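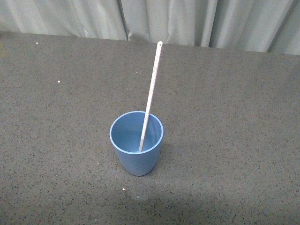
Blue cup with stick, on the gray table.

Tendier bench cell: review after one season at Husendale

The Tendier is a single-arm bench cell sold for light placing work: small parts into trays, caps onto jars, sticks into cups. It ships as an arm, an overhead camera, a control box and a foot pedal. We tested it at the Husendale site of Dimitriou, a contract packer that makes up tasting sets for food companies. The job under test was cup and stick. One stick goes into one cup, the cup goes into a tray, and the tray moves on to filling. The site makes up 3,000 cups on a full day, and until this year all of them were done by hand.

Setup

Mounting is simple. The base clamps to the table edge and needs no drilling. Calibration uses a printed card and took 40 minutes the first time, most of it spent moving a lamp. The camera prefers soft light with no strong reflections. A dark matte table with a plain cloth hung behind it gave the best results. On the white table the site used before, the cell often failed to find a pale stick at all.

Crumbs and dust on the surface matter less than expected. The vision software ignores specks below a set size, and the default setting is sensible. Larger scraps, such as a torn corner of packaging, will stop the cycle until someone clears them and presses the pedal.

Teaching a task is done by hand-guiding the arm and confirming each point on the screen. Cup placement needs one pass. Stick placement needs several, and each type of stick has to be taught separately. The menus are in plain language. Error messages are less good. "Target state not valid" covers everything from a missing cup to a blocked camera.

Performance

Cups are easy. They have a wide rim, they stand up by themselves and the arm can take them from the outside or by the wall. In our runs the cell set cups down squarely and rarely needed help.

Sticks are harder. A long stick in a short cup does not stand upright. It leans on the rim, and the side it leans toward depends on how it was released. The filling machine downstream expects the stick to lean away from the nozzle. A person corrects for this without thinking about it. The Tendier has to be told, and the setting that controls it (release tilt, in the second menu) is described in one line of the manual.

With release tilt set correctly, lean direction was consistent enough for filling. The cell is slower than a trained worker on a single cup. It makes up time by not changing pace late in the shift. Over a full day the two came out close, with the cell slightly ahead on days with only one stick type and clearly behind on days with frequent changes.

Light sticks are the main weakness. If the stick is much taller than the cup and the cup is empty, a bump to the tray can tip both. Slowing the last part of the move fixes this and costs speed.

Effect on the work

Before the cell arrived, six people shared the cup and stick table in rotation. The same six are still employed on the line, but the rotation has changed. One person now tends the cell, loads sticks and cups, checks lean and clears stops. The rest have moved to filling, labeling and packing, where the site had been short.

Gangadharan Shetty, shift lead on the line, wrote the new rotation. His view is mixed. Wrist complaints at the table have dropped, and he no longer has to pull people from labeling when cups run low. Against that, the cup table was the one place where people could sit down and talk while working. The tending post is done standing and mostly alone. He shortened the tending turn after the first weeks when two workers asked to be taken off it.

Skill is another matter. Tending pays the same grade as the old job, yet it calls for reading fault codes, re-teaching points and deciding when a batch is bad. Shetty has asked for a higher grade for anyone who passes the teaching course. At the time of writing the request was still open. Buyers should settle this before delivery, as the cell cannot run for long without someone who knows the teaching screens.

Output logging also needs a decision. By default the control box records every stop along with the login of whoever pressed the pedal. The manual presents this as a maintenance feature. On the floor it was read as tracking, with reason. It can be switched to a shared login under user settings, and Husendale did so in October.

Cost and support

The service plan is $3,000 a year and covers the arm and camera but not the finger pads, which wear. Pads are cheap and can be changed with one hex key. Support is handled by Murnberg, the regional dealer. Phone response was good in the morning and poor after 3 p.m. One camera cable failed and was replaced under the plan.

Compared with hand work

For a site running one cup and one stick type for long stretches, the Tendier does the job at an acceptable rate and takes a repetitive motion away from people. For mixed work with short batches, the teaching time removes most of the gain. Sites in that position would do better with a stick dispenser and a chair at the right height.

Good: clamp mounting, steady pace, low sensitivity to small debris, easy pad changes.

Bad: vague error messages, poor detection of pale sticks on white surfaces, release tilt barely documented, per-person logging on by default.

Firmware note: the test unit was updated once during the season. The update reset release tilt to zero, so write the value down before installing it.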